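15 May 2023

Back from Mokthorpe with sore feet and a leaflet. Veronika Kerekes had talked me into going to see whether the machines are ready to take over the chores, which she raises every time it is her turn to do the bathroom. I went mostly for the train ride and the sandwiches — the sandwiches were poor.

Griffiths had the back half of the hall and a tea urn that took 19 minutes to boil, so the kettle, at least, is safe from progress. Kinga Barta was running the bench demonstration. She is a patient woman. I asked her straight out whether the thing could tidy my shed and she asked what was in my shed, and I found I couldn't tell her. She said that was more or less the problem.

The job of the afternoon was clearing a bench. A child of five can clear a bench if you threaten it. You pick a thing up, you know where it lives, you put it there. I stood there with my tea and tried to work out how I'd explain it to somebody who had never owned a drawer.
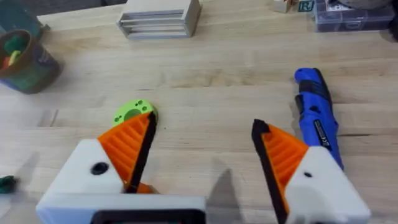 The bench at Mokthorpe. Power tool on the right, green disc by the left finger, everything still to be put away.

I'd have gone for the blue tool first, being the biggest nuisance. Kinga would have gone for the disc, and says flat things are the devil, as there's nothing to get hold of. I have the same trouble with coins and beer mats.

She gave me her figures over the second cup. In the Fulatari trials they had 100 goes at putting a single item in its proper box and 27 came out right. Veronika said that was better than me. It cost somebody 2,000 pounds in parts, too, and I work for toast.

Kinga thinks a shop floor will come well before a kitchen, where people leave things in the bread bin for reasons of their own. She wants us back in July for the laundry one. Veronika has already said yes for both of us.

Bathroom still not done. My turn, apparently.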